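Module 4: Reading and Writing Technical Instructions
Unit handout for Session 5 – Instructions for Assembly and Repair

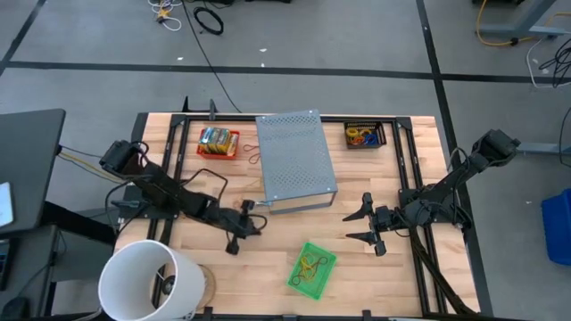 Purpose of the session

This session considers how written instructions are planned, drafted and tested. It follows the earlier session on describing objects and assumes that students have read the set chapter on audience. The examples are drawn from household and workshop equipment, but the principles apply equally to recipes, first aid leaflets, forms and notices.

By the end of the session students should be able to identify the intended reader of a set of instructions, divide a task into steps of a suitable size, place warnings correctly, and carry out a simple reader test. The written exercise at the end of this handout is assessed and counts towards the module mark.

1. The reader and the task

A set of instructions is read in order to do something. The reader usually has the object in front of them, often has one hand occupied, and looks back and forth between the page and the work. Long paragraphs serve such a reader badly. So do sentences in which the action is delayed until the end.

Before drafting, the writer should establish what the reader already knows. A leaflet for a trained fitter may say "isolate the supply" and leave it there. A leaflet for a householder must say which switch to turn off, where it is likely to be found, and how to check that the power has gone. Where both kinds of reader are expected, write for the less experienced one. Trained readers skip what they do not need.

The writer should also establish the state of the object at the start. Many complaints about instructions concern the first step, which supposes that a cover has already been removed or a part already sorted. A short section headed "Before you begin" is the usual remedy. It should list the tools, the parts and the space required.

2. The size of a step

A step is a single action, or a small group of actions that are naturally done together. "Undo the two screws and lift off the lid" is acceptable as one step. "Undo the two screws, lift off the lid, unplug the fan and clean the filter" is not, as a reader who is interrupted will not know where to resume.

Compare the following versions, both taken from drafts of a manual for the Soredo cabinet heater.

First draft: The lid having been removed, the filter should be cleaned, taking care that the tabs, which are fragile, are not bent when it is withdrawn.

Second draft:
Remove the lid.
The filter tabs bend easily. Hold the filter by its frame.
Slide the filter out towards you.
Brush the dust from both sides.

The second draft takes up more of the page and is quicker to use. The warning about the tabs now comes before the action it concerns. In the first draft a reader working clause by clause could clean the filter before learning how to take hold of it.

3. The form of the verb

Instructions in English use the imperative: lift, turn, press, wait. The passive ("the lever should be lifted") leaves it unclear whether the reader or the machine is to act. The word "should" causes particular difficulty. In "the light should be green" it may mean that the light is expected to be green, or that the reader must make it so. Write "Check that the light is green", and follow it with what to do if it is not.

Keep to one name for each part. If the part is called a lid in step 1, it must not become a cover in step 4 and a panel in step 7. Students trained in essay writing often vary their nouns for the sake of style, and this habit must be set aside for the present module.

4. Warnings

Warnings are placed immediately before the step to which they apply. General warnings that concern the whole task are placed at the start. The same warning should not be repeated at every step, as readers soon cease to look at it.

A complete warning names the danger, states what may happen, and says how to avoid it. "Take care" does none of these. "The edge of the panel is sharp and can cut your hand. Wear gloves" does all of them in very few words.

The Eyvindsson handbook, extracts from which are on the reading list, uses three levels of warning: danger, caution and note. Students may adopt this system in the exercise but must then apply it throughout. A note is reserved for useful information and never carries a matter of safety.

5. Numbers, measures and time

Give quantities in figures with their units, and leave a space between the two. State one system of measurement and keep to it. Where a period of waiting is needed, say how long and what the reader will notice at the end of it: "Wait 10 minutes. The casing will be cool enough to touch." A period given alone leaves the reader unsure whether the purpose has been met.

Numbered lists are used where order matters. Where it does not, as in a list of tools, leave the items unnumbered. A numbered list of tools suggests a sequence that does not exist.

6. Testing with a reader

No set of instructions is finished until someone other than the writer has followed it. The test needs little equipment. Give the reader the object and the text, ask them to carry out the task, and say nothing. Record each place at which the reader stops, turns back a page or does something unexpected.

The writer will be tempted to help. Any help given in speech is a sign that something is missing from the page, and should be written down as such.

The Nureseck case study, to be discussed on Friday, concerns a folding bed whose leaflet had been checked by its designers alone. The drawings and the text were each correct, but they showed the bed from opposite sides, so that left in one was right in the other. Students should read the case beforehand and come prepared to suggest a revision to the opening page.

7. Assessed exercise

Choose a task that can be completed in under 12 minutes with ordinary equipment. Changing a bicycle inner tube, descaling a kettle and replacing a tap washer have all been attempted with success in earlier years.

Write a set of instructions of no more than 300 words. Test the draft with one reader who has not attended this module. Revise it, and submit both versions together with a short account of the changes made and the observations that led to them. Drawings may be included and are not counted in the word limit.

Work is marked on suitability for the reader, order and size of steps, placing of warnings, and use made of the test. Spelling and layout are taken into account where they affect the reader's ability to carry out the task.

Reading

Eyvindsson handbook, chapters on warnings and on page layout (copies in the short loan collection)
Ititz style sheet for product leaflets, first section only
Nureseck case study, issued with this handout

Questions about the exercise should be addressed to the module leader, Ingvar Frandsen. Requests for an extension must be made in writing before the deadline – requests made afterwards are handled under the late work rules in the department guide.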